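Shared workshop arm gets its practice table

The arm at our shared workshop has finally got somewhere to practise, and I've had a grin on my face since August. It's called Vusis (long story, involves a label printer and a tired person at the keyboard) and it's been bolted to the bench by the roller door for most of the year, mostly picking up offcuts and putting them down again in nearly the right spot.

What's new is the simulator. We now have a virtual version of the bench running on the old office computer, with a virtual Vusis sitting at it, and members can try out a grasp on the screen before they go anywhere near the real motors. After the business with the stripped gear in autumn, that's a huge relief to me, and to whoever would've had to order the next one.

The whole thing has cost us $700 so far, and $500 of that was a second-hand graphics card. The rest went on cables, a decent emergency stop and a monitor arm that came from Purnomach, the surplus place out past the rail yard. They threw in a box of mismatched brackets as well, and we've used nearly all of them. The software side cost nothing but evenings - quite a lot of evenings.

I did the modelling of the gripper myself, and I'm a bit proud of it. I measured every plate with the good calipers, drew the lot up, then found I'd mixed up two of the measurements and had to do it again. The version we're running now is the third go. The colours are simple and there's no wear on anything, but the shapes are right, and the shapes are what matter when you're closing two fingers on something. 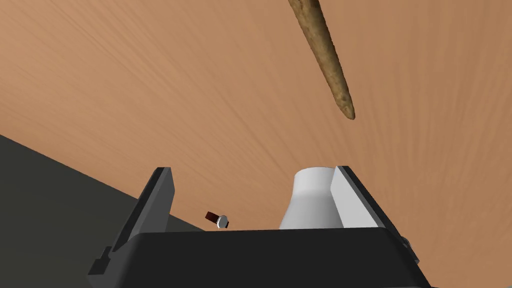 Choosing what to put on the virtual table has been my favourite part of the job, and the one with the most arguments. Everybody has a pet object they reckon should be in there. My own view is that you want a real mixture of sizes, so that a setting that suits one thing gets shown up by the next. The white one with the waist, up against the right-hand finger, is a nice generous shape to begin on, but then you've got the tiny red and silver thing lying on its side further back, and that's a different problem altogether! You have to come down low for something that small, and if you're a touch off centre you'll be chasing it across the table. I've also been pushing for more long thin things, partly to be difficult.

The timber grain was a surprise hit, too. We started with a flat grey tabletop, and a couple of the members found it hard to judge where anything was when they were steering by the camera view. With some grain on it you've got something for your eye to hang on to. I'd happily try a few other surfaces, and somebody has already asked for the horrible speckled lino from the kitchenette.

We've been leaving it to run overnight, trying grasp after grasp by itself, and when I came in at 7 a.m. last week with my coffee the log was up to 1,939 attempts. I won't tell you how many of those were any good until I've been through them properly. There's a fault in the scoring where a thing that gets nudged upwards for a moment can be marked as a lift, so the number on the screen is more flattering than it ought to be. I'm working on that now.

The next job is getting the real arm to follow what the simulated one does. The motor controller is a Sodik board that's older than some of our members, and it likes its commands slower than the simulator wants to send them. There's a bit of code sitting between the two that smooths things out, and most of the time it behaves. When it doesn't, Vusis stops halfway through a reach and hums at you. We've also been offered a loan of a newer controller by Kolev, the repair shop across the laneway, and I'm hoping to have that wired in before the weather turns and the workshop gets too cold for soldering.

If you're a member and you'd like a turn, the simulator computer is under the window and the instructions are taped to the side of the case. Please don't save over the main settings file - make a copy with your own name on it. The real arm is still off limits unless you've done the safety induction, and the key for it stays in the office. Suggestions for new objects can go on the whiteboard, and yes, I've seen the one about the garden gnome.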